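# Packing for 25 Days With One Bag: Humaira Kazmi on Travel Gear

Humaira Kazmi has tested luggage and small travel electronics for Clamero since the shop opened its Drunow branch. She spends a good part of each year on trains and in rented rooms, and most of what she carries has been dropped at least once. We talked to her in May about what she takes, what she leaves home, and why she gave up on travel adapters with moving parts.

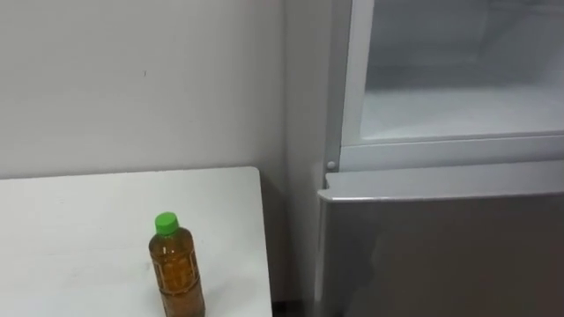
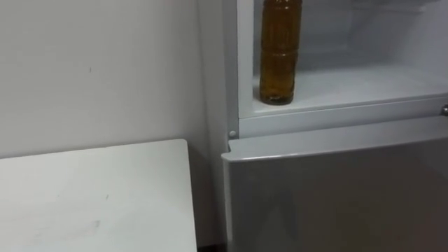 Kazmi says she starts with power. "If the phone dies, I lose my tickets, my map and my room key," she said. "Everything else can wait a day."

She carries one wall charger with two ports and a flat power bank. The bank goes in her jacket and never in the bag, a habit she picked up on a trip to Pradstead when the bag went into the hold and she had to pull the battery out at the gate with people waiting behind her.

The adapter question took longer to settle. For years she used the kind with sliding pins. "They're fine for a week in a hotel," she said. "Then the slider gets loose, and you end up leaning a book against it so it stays in the wall." She now carries single-country plugs, small ones, and buys a new one when she needs it. Her set has 4 plugs and lives in an old glasses case.

Her colleague Khurram Arain disagrees. He has used the same sliding adapter for several years and thinks she is hard on her equipment. "He's right about that," Kazmi said.

On luggage scales, she is firmer. She thinks the hook type with a digital display is worth the money for anyone who flies with a weight limit. She checked one against the post office scale in Lodhi and found it close enough that she stopped checking.

She has less patience for trackers. She owns two and uses one. "It told me my suitcase was 1775 kilometers away," she said. "I already knew it wasn't on the belt. The airline brought it the next evening, same as they would have." She does keep the tracker in the lining, mainly so she can tell the desk clerk which airport to call.

Asked what she would cut first, she named the neck pillow, then the folding kettle. The kettle was a gift from Lourenço Salgado, who runs the repair bench at Clamero, and she used it on one trip. The silicone made the water taste odd and the plug was too wide for the outlet next to the bed.

She would keep the headlamp, though. She uses it to read, to find the bathroom, and to look under the bed before checking out. It runs on one AAA battery, and she keeps a spare in the glasses case with the plugs.

Her next trip is by bus, and she is thinking about leaving the laptop behind.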